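Bondeo Centre for Household Design
Gallery: Small Furniture and Its Parts

Small furniture is one of the Centre's main areas of study. The collection includes stools, stands and side tables intended for narrow rooms, most of them designed to be put together at home without special tools. Entries are arranged by type and then by finish. White pieces, the largest group, are shown on this page. The catalogue text was prepared by Laurinda Leitão and revised by Fadime Akgül on Sunday, November 17, 2024.

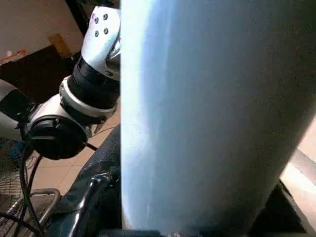 Pale blue-grey cylinder with a smooth, matt surface. 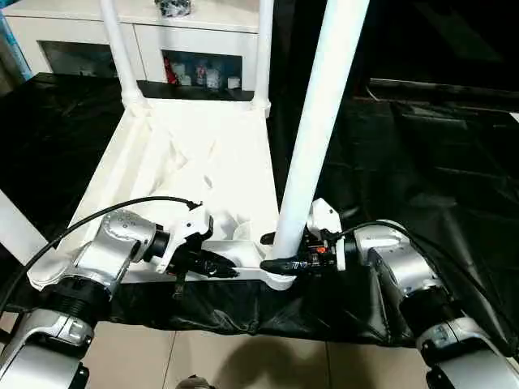
White stand with a flat deck and white poles; black cloth at the near edge.

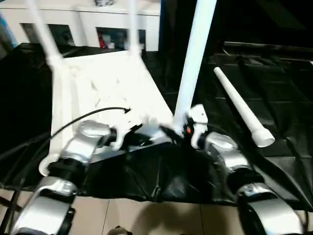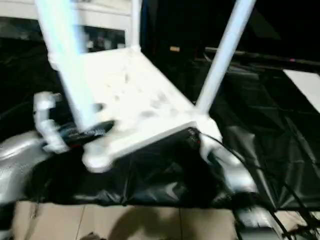

Third picture: a long white pipe, nearly vertical, and a second with a wider collar at its lower end.

The printed handlist, Rastemar Series 2, contains 572 entries and may be consulted in the reading room by appointment. It gives the overall height of each piece, the finish, the method of joining and the condition on arrival. Replacement parts are listed separately under the piece to which they belong.

Requests for reproductions should be addressed to Mogens Kárason, Collections Office, quoting the page title and the position of the picture. Corrections to the catalogue are welcome in writing.

Next gallery: Shelving and Wall Fittings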